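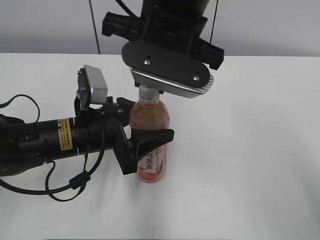

One bottle of oolong tea, two arms, and a job I used to do with my left hand while reading the news.

I have worked the sample bench at Lundholm long enough to have opinions about caps. In June we got a second arm, and with it came a new job title for me, a laminated badge and no raise. The arm with the fingers takes hold of the bottle. The one overhead comes down on the cap. I stand off to the side and am, according to the badge, a Cell Attendant.

Before the arms, we had four people on a shift and a radio. A good shift was 300 bottles, and a bad one was 174, which I remember because it got written on the whiteboard and stayed there until the marker wouldn't come off. The target now is 1,000. We have hit it twice. Both times somebody from the Hakthorpe office sent cake.

What changed for us is mostly our wrists and our conversation. My wrist is better, and I won't be sarcastic about that. The conversation is worse. Two of the old crew moved over to Moncrieff, where they still pack by hand and complain about it, and the two of us left behind sit at opposite ends of the room watching screens. The software is called Namus. It sends me a message when it's unsure about something, so I hear from it more than I hear from my brother.

Last week it had 37 questions for me in one shift. Most were about labels. I pressed "yes" to nearly all of them - I'd like to think with judgment - and by the end I was pressing yes before I'd finished reading. I mentioned this to my supervisor, who said that was good data.

There is a training day coming up on "owning your automation." I asked if that meant shares. It means a workbook, and I've been told to bring my own pen.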